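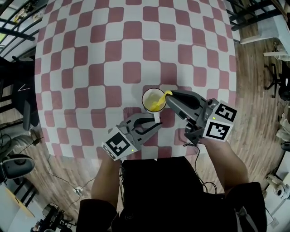 Home | Club Notes | Build Log | Contact

Pouring, month two

The Destham student robotics club went back to pouring in September. Last spring we mostly did stacking and sorting, and the numbers looked good because blocks don't spill.

For pouring, one person works both hand-held grippers, one in each hand. We log every try, good or bad, and the training script (we call it Cirusora) sorts them out later. So far we have 383 pours logged. I threw out 26 of them because the markers on the grippers were turned away for too long and the tracking dropped.

The right hand took me a while to learn. If you tip fast, you lose the angle and have to start over. If you tip slowly, the left hand gets bored and wanders off the mug handle. I now do sets of ten and then swap with someone.

The goal is more than 1117 tries by the regional meet, which was the count the winning team had last year. We get the room until 6 p.m., and a good afternoon is 100, so it can be done if people show up.

Next I want to try a taller cup and a plain cloth, to see how much the background matters.

Recent posts
Sorting blocks with two hands
Charging and cable notes
What we packed for the spring meet
New member night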